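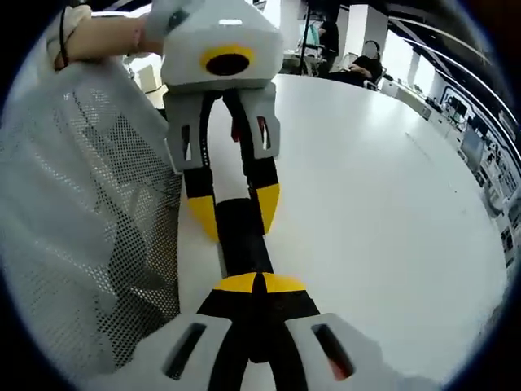 Shared Workshop Robotics, Unit 4: Two Hand Grippers, Tip to Tip
Notes by Grethe Hafstein, revised February 24, 2025

Read this before you print anything. The Marow hand gripper has a good name among home builders, and some of it is earned. The plans are clear and the parts are cheap. The claim I have trouble with is the one on the first page of the build guide, that two finished units will "match out of the box." I have yet to see a pair that did.

1. What matching means

A pair matches when both sets of fingertips close on the same line and come to the same width for the same pull. If they don't, anything you record with one unit is off when you play it back on the other. People blame the software for this. Check the fingers first.

Dragica Vukadinović keeps the log for our pairs at the Londura workshop. Her first pair agreed at full open and drifted as it closed. Her second pair was worse. She used the same files, the same printer and the same spool for both, so I don't accept "bad filament" as an answer on your report.

2. The tip-to-tip check

Hold one unit pointing up. Bring the other down over it, held by the top of its housing, until the yellow tips meet. Keep the hand that holds the upper unit clear of the round opening on the front. Look at how the pads meet:

– If they touch along the whole edge, go on to section 3.
– If one side touches early, that finger is seated too high or the black finger strip has a twist in it. Take it apart and reseat it. Do not sand the pad.
– If the two units slide past each other, you are pressing too hard. Start again.

Repeat with the units swapped. A pair that passes one way up and fails the other has play in the housing, and no amount of calibration will take it out.

The guide calls this check optional. I would sooner skip the calibration.

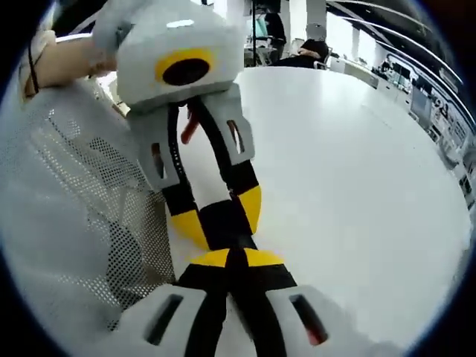
3. Calibration, and how far to trust it

The Lagman script asks for 300 open-and-close cycles per unit and then prints a score. Run it, write the score down, and don't get attached to it. The script measures how well a unit repeats itself. A gripper can repeat the same mistake all day and score very well.

One pair in the October group logged 3,341 cycles with a fine score and still failed the check in section 2. The cause was a finger strip put in backward.

4. Things you will be told

"Soft tips make up for small errors." A little, maybe. They also hide them until you pick up something thin.

"The Zovenden housing fixes the play." It might. We have one set, which is too few to say, and the person who recommends it most is the person who drew it.

5. To hand in

Your log sheet with the score for each unit, the result of the tip check both ways up, and a short note on what you changed between tries. Pages 23 to 27 of the build guide cover reseating the fingers – ignore the torque table there, it belongs to the older screws.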